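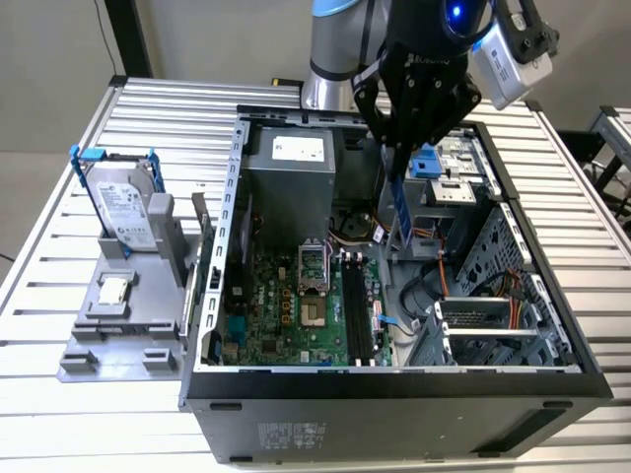
Stop buying grippers on stroke and force

Most gripper comparisons I read are comparisons of data sheets. Stroke, maximum force, mass, price. These figures are easy to tabulate and they settle very little once the work involves a memory module and a desktop computer on its side.

I spent a good part of May fitting and refitting two parallel grippers, one from Hoken and one from Clomix, to the same arm. The task was the same each time: take a module from the parts fixture, carry it into the open case, align it with a vertical slot, press until seated. We allowed 128 attempts per gripper. On paper the Clomix should have won. It closes harder and opens wider. In the case it lost, and the reason was the width of its body just above the fingers.

A computer tower is a box with things hanging into it. The power supply takes one corner, the drive cage takes most of one side, and the cables go wherever the last person left them. The fingers reach the slot easily enough. The housing behind them meets the wiring first. Our planner found 11 collision-free approaches to the slot with the Hoken and 7 with the Clomix, and several of the latter needed a wrist angle that left the module badly tilted for insertion. No supplier I have dealt with prints the envelope of the closed gripper at 50 mm behind the fingertip. I would give up every force figure on the sheet to have it.

Force matters in a different way from the one advertised. Seating a module takes a firm push along the finger axis, while the grip itself must stay modest so the board is not bent. Rated grip force says nothing about how far the fingertips slip under that axial load. Slip can be measured in an afternoon with a spring balance and a scrap module. I suggest buyers do it before signing anything.

My colleague Asmaa Salem disagrees with part of this. Her view is that the wrist sensor and the controller matter more than either gripper, and that a good search routine will forgive poor fingers. She ran both grippers under the Nevus controller with force feedback enabled and the gap between them narrowed. I accept the result. I do not accept the conclusion, as feedback cannot move a cable out of the way of a wide housing, and a search that starts from a bad angle takes longer even when it succeeds.

There is also the matter of the test piece. Suppliers like to demonstrate on a peg and a block, bolted to a clean plate with clear air on all sides. A used office computer costs very little and is a far harsher judge – it has sharp edges, poor sight lines and plastic latches that flex. If a supplier's engineer will not put the gripper into one, I take that as information.

The Hoken is not a fine product in every respect. Its finger mounts are fiddly and the pads wear faster than I would like; we inspect ours every 2000 cycles. It stays on the arm because it fits in the box.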